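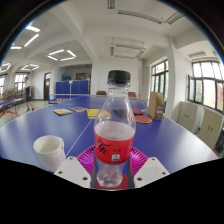
Cusardale Library Adds Translated Fiction Shelf for Teens

Thu 17 September

Print this page | E-mail this page

The Cusardale Library has opened a shelf of translated fiction for readers in grades seven through twelve. It holds 17 titles, most of them novels first published in other languages, and it stands next to the graphic novels on the second floor.

Until now the library kept its translated books for teens mixed in with the rest of the young adult section. Staff said readers often asked for stories set outside the United States and had trouble finding them in the catalog, where the original language is listed only in the full record. Each book on the new shelf has a green sticker on the spine with the name of that language.

Two of the titles come from Irkow Press, a small publisher that works mainly with books for younger readers. The first, "The Salt Road Home," follows a girl who travels with her grandfather to sell the family's boat. The second, "Nine Winters," is a novel in verse about a boy who starts at a new school after his town is flooded for a dam. Both are suggested for ages 12 and up.

The shelf also has the first two volumes of the Saraç series, a family story told over four generations. The third volume is due in April and can be reserved now at the front desk.
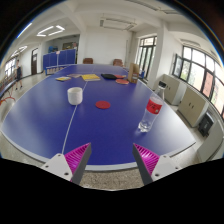

Table tennis table with a cup and a red disc on it.

Books from the shelf can be borrowed for three weeks and renewed once if no other reader is waiting. Cardholders may take up to 5 at a time. The two Irkow titles are also available as audiobooks through the library's Cutora account, which requires a card number and PIN.

A reading group based on the shelf will meet on the first Monday evening of each month in the downstairs meeting room. The group will begin with "Nine Winters." Copies will be set aside for those who sign up, and members who have read the book in its original language are welcome to bring that edition along. There is no charge.

Suggestions for new titles can be left in the box by the second floor stairs or sent in through the library website. Please include the author, the title and, if known, the translator. The next order goes out at the end of the month.

Contact Us | Copyright Cusardale Library. All rights reserved. | Back to top

This site uses cookies. By continuing to browse, you agree to our use of cookies. Accept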